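Allance Bench Rules for Handheld Gripper Work, second edition
Reviewed by Stanisława Borkowska

Allance sells this as a spiral-bound book of 226 pages with a set of 15 wall cards. It covers how to set up a table, where helpers may put their hands, and when to throw a recording out. I used it for sorting jobs from July on.

The setup chapter is the best part. It asks for a plain work surface, a fixed start position for every object, and a written check before each run. The cards repeat all this in large type, and we stopped opening the book after a while.
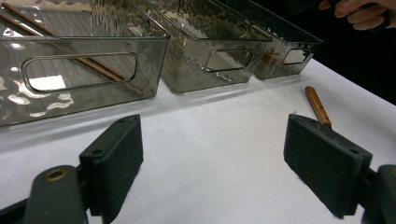
The chapter on bins and containers is weaker. It tells you to avoid shiny surfaces but gives no limit you can test against. Smoky plastic bins like ours throw wavy white glare off the side walls, and two chopsticks lying inside one show up only as thin brownish rods through the tint. The single chopstick out on the white tabletop is far easier to make out. The book should treat these as separate cases.

The rule on hands is clear: helpers stay behind the far edge until the operator calls stop. Rebane's guide says much the same in around 200 words, and it's free.

Good cards, decent book, poor index. Four out of five.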